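**Drawer-and-clip test** (also *Lirkden drawer test*) is a bench procedure for comparing robot grippers and the cameras that guide them. It uses a small plastic drawer unit, a handful of binder clips, and one or two light robot arms. The test was first written up at the Lirkden workshop and later taken over, with changes, by Filent and Kettani, two small makers of gripper fingers.

A run may be recorded by cameras on the wrists of the arms, by a fixed camera that covers the whole cell, or by both.

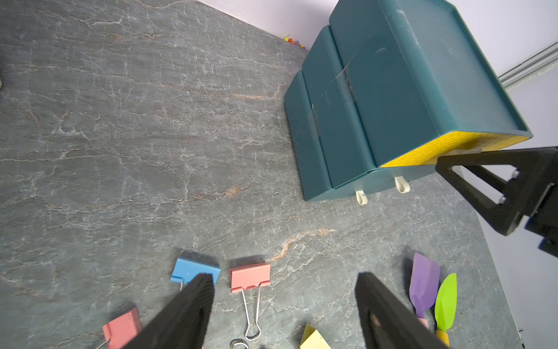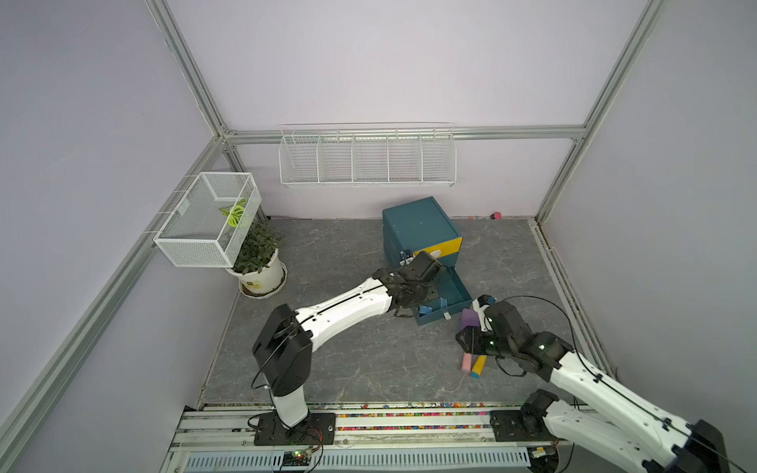
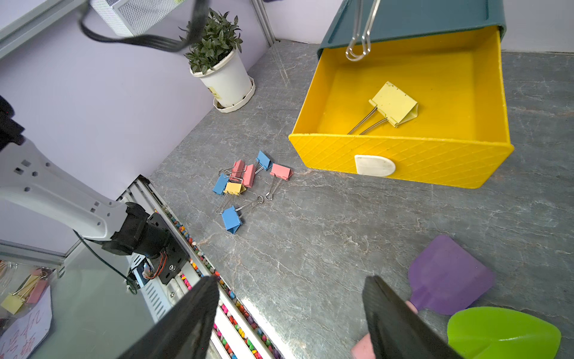 ## Background

Earlier gripper comparisons at Lirkden used foam blocks of a single size. Nearly every finger design could pick these up, so the results said little. Binder clips were chosen as a harder object. They are cheap, they come in several colors, and their wire handles stick out at odd angles. A finger can take hold of a clip by the body or by a handle, and the two grasps behave differently when the arm moves.

The drawer was added to bring in a second kind of contact. Pulling a drawer needs a steady force along one line, while picking up a clip needs a small, well-placed squeeze. A gripper that does well at one may do badly at the other.

## Procedure

The operator sets a drawer unit on the table and scatters the clips within reach of the arms. A full trial has four steps:

1. Open the drawer by its tab or pull.
2. Pick up one clip and release it over the drawer.
3. Repeat until the table is clear or the time limit is reached.
4. Push the drawer shut.

The time limit is 18 minutes in the Lirkden version. Filent allows 30, mainly for controllers that plan slowly. A series consists of 30 trials with the same fingers, and the clips are scattered again before each one.

## Scoring

Each clip inside the drawer at the end of a trial counts as one point. A clip dropped outside the drawer may be picked up again without penalty, but a clip that leaves the table is lost. Kettani also records the number of failed grasps - a figure the other versions leave out.

## Comparing cameras

The same series can be run with wrist cameras only, with the fixed camera only, or with both. A wrist camera gives a close look at the clip but its view can be blocked by the fingers. A fixed camera keeps the whole table in view, though an arm may pass in front of the drawer. The Ekavstead rules, a later variant, require all three settings and ask for the results to be listed separately.

## Limits

Scores from different benches are hard to compare. Drawers vary in how stiffly they slide, and a worn unit is easier to open than a new one. Ekavstead replaces its drawer unit after 2000 openings for this reason. Lighting also matters to the cameras, and none of the written versions sets a standard for it.

## See also

- Finger pad materials
- Two-arm handover
- Wrist camera calibration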